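We use cookies to improve your visit. Accept all | Manage settings

Search questions, topics, members

Landlord wants the "original" color back. Which brown?

comulton_tenant

Moving out of a rental in Comulton in November. Three years ago the landlord said paint what you like, so the hall went a cheerful yellow. Now he wants it "the way it was," and the way it was is brown. I have no can, no label and no photo of the wall. He remembers it as "a normal brown." The Hollmann store has 13 normal browns. Do I pick one and look confident?

hollmannregular

Take the cover off a light switch. There's almost always a strip of the old color hiding behind it. Turn the breaker off first, then cut out a piece the size of a quarter, drywall paper and all, and have the store scan it. Mine came back as a Cakix shade with a silly name and it matched fine.

Go by a dried sample, and look at it in the evening as well as at noon. Brown shifts more than any color I've used, and dark gray next to it changes how you read it.

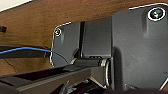

Dark gray against a brown background.

My hall has gray trim, and the brown I loved on the card went muddy beside it. I bought 2 sample pots before I got it right, plus one I don't discuss.

For covering yellow you want a gray-tinted primer. One coat, let it sit overnight, then two coats of brown.

Mallusar

just ask him to pick from the cards and sign the back. landlords have very strong memories right up until you hand them a pen

paid more than 20 bucks for a gallon last time btw, so budget for that

comulton_tenant

Switch cover came off. There is brown behind it. There is also green behind the brown, so I suppose "original" is open to debate. Going with the brown and bringing him a card to sign.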